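4.2 Before you open the water

Read this section to the end before you start. The Sosel under-sink filter is not difficult to install, but the order of the steps is important, and most of the leaks we hear of come from a step done too early.

You need:
An adjustable wrench
A bucket and two old towels
A small torch
A pencil
The bag of parts marked Azar (it is inside the lid of the carton)

1. Close the cold water valve under the sink. Turn it to the right until it stops. Do not use the wrench on the handle.
2. Open the kitchen tap and let the water run out. Leave the tap open.
3. Put the bucket under the valve. Some water always stays in the hose, also when the tap has stopped dripping.
4. Loosen the hose from the valve by hand if you can. If it is too tight, use the wrench, and hold the valve with your other hand so that the wall pipe does not turn.
5. Look at the end of the valve with the torch. Old thread tape must be removed completely. A wooden toothpick is good for this. Please do not use a knife.

Note: In older houses the valve under the sink may not close fully. If water still comes after step 2, close the main valve of the house and have the small valve changed before you continue.

4.3 Choosing the place for the filter head

The filter head hangs on the side wall of the cupboard, left or right. Choose the side where you can reach the cartridge without moving the drain. You must have 100 mm free under the cartridge, or you will not be able to pull it down when it is time to change it.

Hold the bracket on the wall and mark the two holes with the pencil. Check that the screws will not come out on the other side - this happens more often than you would think in cupboards with thin walls. The short screws in the bag are for thin walls, the long ones are for brick or concrete behind the cupboard.

Caution: Do not hang the filter head on the back wall if the hot water pipe is there. The cartridge must not be warmed from outside.
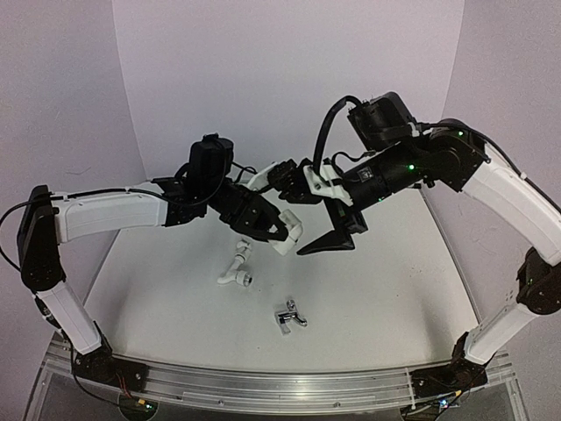 Fittings and elbows

The push-fit elbow is used where the tube has to turn a corner. A tube that is bent too sharply will get a fold, and after some months it will leak exactly at that fold. If you are in doubt, use an elbow.

1. Measure the tube with the cupboard door open and everything in its place. Add a little extra. You can cut a tube shorter but not longer.
2. Cut the tube straight. The small Brandine cutter in the bag makes a clean cut. Kitchen scissors press the tube flat and must not be used.
3. Wipe the end of the tube with a dry cloth. Feel with your finger that there are no sharp edges.
4. Make a pencil mark 15 mm from the end.
5. Push the tube into the elbow until the mark is no longer visible. You will feel two stops. The first one is the ring, the second one is the bottom. Go to the second.
6. Pull back on the tube with normal force. It must not move.

To take a tube out again, press the collar of the fitting evenly all the way around and pull at the same time. If you press only one side, the collar tilts and holds even harder.

Caution: Do not put grease, soap or thread tape on a push-fit connection. Thread tape is used only on the metal valve.

4.4 First filling

1. Put the cartridge in from below and turn it to the right until the two arrows meet.
2. Close the kitchen tap.
3. Open the cold water valve a quarter turn and wait. Listen. A hissing sound in the beginning is air and is normal.
4. Feel each connection with a dry paper towel. Paper shows a small leak much earlier than your fingers do.
5. If everything is dry, open the valve fully and check one more time.
6. Open the kitchen tap and let the water run for 9 minutes. It may be grey or milky in colour at first. Do not drink this water, but you can give it to the garden.

Note: Leave a sheet of dry paper on the cupboard floor overnight. In the morning it should be as dry as when you put it there.

4.5 When to change the cartridge

The standard cartridge, part number 1303, is made for 3000 litres. Write the date of installation on the white label with a pen that does not wash off. If the flow becomes weak before the cartridge is used up, first clean the small strainer in the tap. Often the filter is not the reason.

After a holiday of more than two weeks, let the water run for two minutes before you use it.

Spare parts are ordered from Fivis. For questions about this section, write to Ulla Blomqvist at the service desk and give the number that is printed under the filter head.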